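Água de rosas, água da lua e outras coisas que deixei na varanda

Já andava há semanas para escrever sobre isto e só agora me sentei, com um chá de erva-cidreira ao lado e a gata em cima do teclado. Quem segue o blog há mais tempo sabe que em abril faço sempre a minha água floral da lua nova, e este ano recebi tantas mensagens a perguntar pelo processo que resolvi contar tudo de uma vez (tudo não, que eu perco-me sempre pelo caminho!). 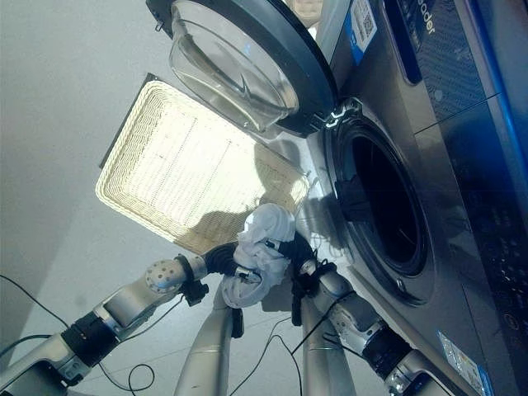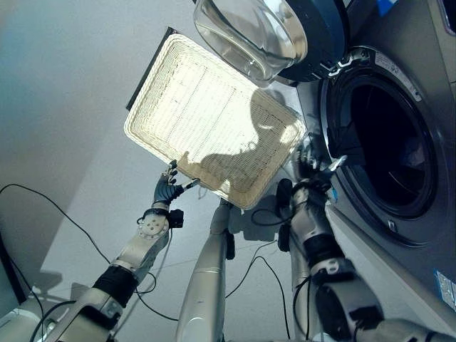 E a água da lua precisa mesmo de lua cheia?
Podem fazê-la em qualquer fase. A lua cheia é boa para concluir e agradecer, a lua nova é para plantar intenções, e eu gosto muito mais da nova porque é silenciosa, quase tímida, e pede menos de nós.

Aprendi isto com a Hatsue Sugiyama, num retiro em Skukthorpe a que fui meio contrariada, confesso. Ia à espera de incenso a mais e saí de lá a chorar agarrada a um frasco. A Hatsue falava muito pouco. Punha a taça no chão, deitava a água devagar e ficava a ouvir. Foi ela que me disse que as flores têm de ser pedidas à planta, e desde então peço sempre, em voz baixa, para os vizinhos não se assustarem.

Este ano a minha noite foi a de 23 de abril de 2020. Com tudo fechado e a rua tão quieta, nunca tinha sentido a varanda assim. Usei 700 ml de água de nascente numa taça de vidro grosso, 20 pétalas de rosa (das pequeninas, cor-de-rosa clarinho, do vaso que quase morreu no inverno) e um quartzo rosa que pus ao lado da taça, encostado. Do lado de fora, sim! Há pedras que não gostam de água e outras que largam coisas que não queremos beber, e eu prefiro não arriscar com nenhuma.

Acendi uma vela, respirei fundo umas quantas vezes e disse a minha intenção. Não vou escrever aqui qual foi, que é minha, mas posso dizer que tinha a palavra paciência lá dentro. Depois tapei a taça com um pano fino e fui dormir. Bem, fui tentar dormir - levantei-me duas vezes para ir espreitar.

De manhã coei tudo para um frasco escuro, daqueles da Diekmann com conta-gotas, que são caros mas fecham bem. Há quem junte brandy para conservar. Eu faço a minha sem nada, guardo-a no frigorífico e gasto-a em poucos dias: umas gotas no banho, outras na testa antes de meditar, o resto nas plantas. Para beber não uso, e se alguém tiver a pele sensível é melhor experimentar primeiro no pulso.

A Kaede Tsuchiya escreveu-me a perguntar se pode trocar a rosa por alfazema. Podes, Kaede, e fica uma água muito mais de noite, muito mais de sono. Com jasmim também já fiz e achei intensa demais, andei dois dias com sonhos esquisitos em que perdia sempre o comboio.

Outra coisa que me perguntam é o que fazer às pétalas. As minhas vão para a terra do vaso de onde vieram, com um obrigada. Uma vez sequei-as para um saquinho de gaveta e também correu bem, ainda hoje cheira um bocadinho.

Na próxima lua quero experimentar com camomila, se a do canteiro abrir a tempo. Se fizerem a vossa, contem-me nos comentários que flor escolheram, leio-os todos, mesmo quando demoro a responder!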